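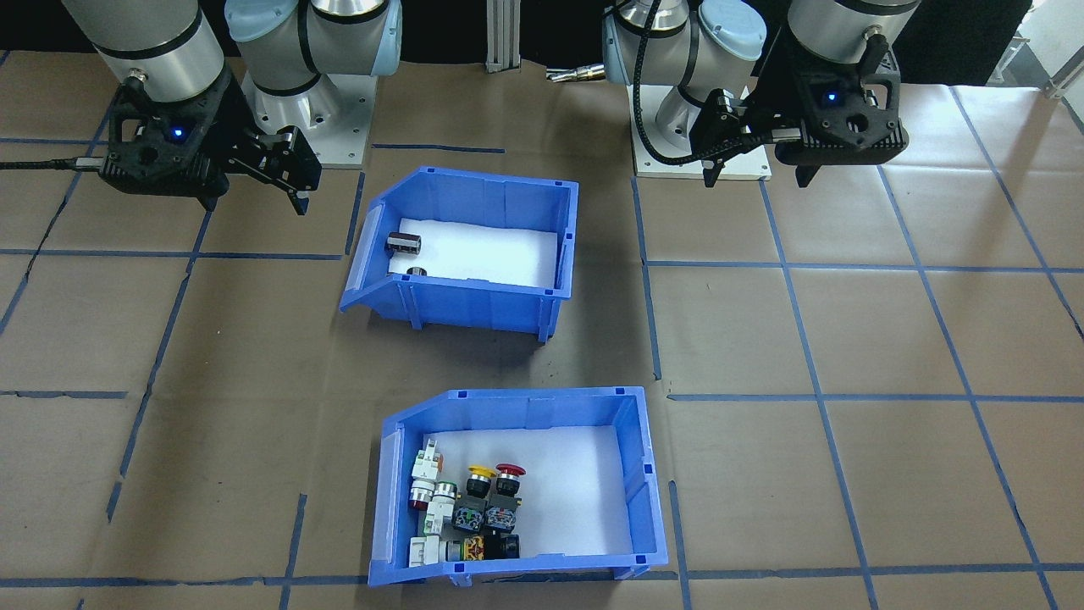 Brown paper and blue tape grid, both arms at the back.

Workshop notebook, December

Table centerpieces for the Liston dinner. Started at 7 a.m. with the buckets from yesterday's delivery. White ranunculus came in tighter than I wanted. Recut the stems and moved them to the warm side of the room in plain water, no food yet. Will look at them again after lunch.

Spray roses are fine. Two bunches had bruised outer petals, pulled those off and they clean up well. The eucalyptus is the long floppy kind again. I asked Kakero for the shorter seeded type and the invoice says seeded, so somebody packed the wrong box. Sent them a message. Using it anyway for the low pieces, cut down to hand length, lower leaves stripped.

Made a first sample in the footed bowl. Chicken wire ball, taped across the top both ways. Greens first, then roses, then the ranunculus last so the necks don't get knocked. It came out too tall. The client wants people to see each other across the table and my sample would have hit most of them at the chin. Second sample was lower and wider and I like it better. The wire shows on one side if you sit down, so the collar of greens has to go all the way around, including the side I always forget.

Recipe for now, per bowl: 5 spray roses, 7 ranunculus, 4 stems eucalyptus, filler to suit. If the ranunculus don't open I'll go up on the roses and tell the client before the day.

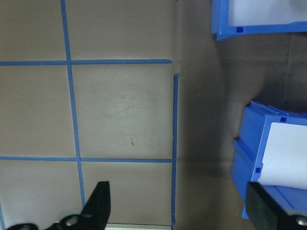

Ebuka Abubakar

Water test. Filled both samples to the tape line and left them on the bench while I did the bud vases. The second one drank a lot more, probably the extra greens. Whoever sets up at the venue needs a watering can with a narrow spout. Put it on the van list. The old one is cracked at the neck, don't pack that.

Tape: the Vunex clear tape lifted off the rim of one bowl within the hour. The rim was damp when I put it down, so that may be me. Dried the next bowl with a paper towel, wiped it with alcohol, and the same tape held. Do it that way for all of them. The green tape sticks better but shows through the white.

Bud vases are easy. One rose, one bit of filler, one short piece of greenery. Cut the rose so the head sits just above the lip. I had them too high at first and they tipped when I bumped the tray.

Candles. Staniforth (the venue) allows open flame only if the glass is taller than the flame. Our small votive cups are borderline with a new candle. Use the tall cylinders on the head table and keep greenery well back from them. The eucalyptus goes crisp near heat, we learned that at the spring job.

Ribbon is the cream double-faced, 1000 inches on the big roll, which is plenty for the bowls and the chair pieces. Don't open the second roll, it is a slightly different cream and you can tell when they are side by side.

After lunch: ranunculus opening on the outside of the bunch, middle ones still hard. Split the bunches so they all get some air. Changed the water.

Still to do:
Call Kakero about a credit for the eucalyptus
Wash the rest of the footed bowls
Cut wire for all bowls
Ask Liston for the final table count
Sharpen the short knife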